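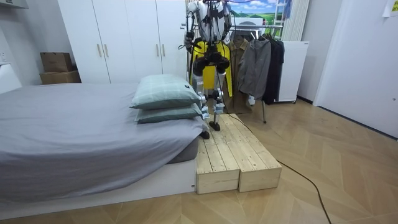
**Minutes, furnishing review, Trindorau small bedroom**
September 3, 2024

Present: Elfriede Gerlach (chair), Razia Kazmi, Detlef Ackermann, Jana Frerichs (minutes)
Apologies: Beathag Haldane

**1. Previous minutes**
Approved with one correction: the Hamann quote is for item 243, bedding only.

**2. Bed**
White low frame stays. RK asked whether the gray cover should be swapped for a patterned one. DA against, as creases and marks are easier to find on plain fabric. Agreed to keep gray. RK to order a second set in the same shade from Hamann.

**3. Pine crates**
The two long crates remain side by side at the foot of the bed. EG wants the boards left unfinished. DA noted that knots and gaps between planks collect dust and proposed a clear matte oil. Not agreed. DA will oil an offcut and bring it to the next meeting.

Loading: the supplier, Grollora, has given 200 kg per crate in an email. JF to obtain this in writing on the data sheet. Until then, no storage boxes on top.

Edges: front corners to be sanded by hand. DA has 40 grit in stock, which is too coarse. RK to buy finer paper.

**4. Floor clearance**
BH had asked by email for a 30 cm gap between bed and crates for vacuuming. EG prefers the present layout. Deferred until BH can attend.

**5. Budget**
Trullora invoice for delivery still open. EG to query the second handling charge before payment.

**6. Next meeting**
Last week of September, same room. JF to circulate the data sheet beforehand if received.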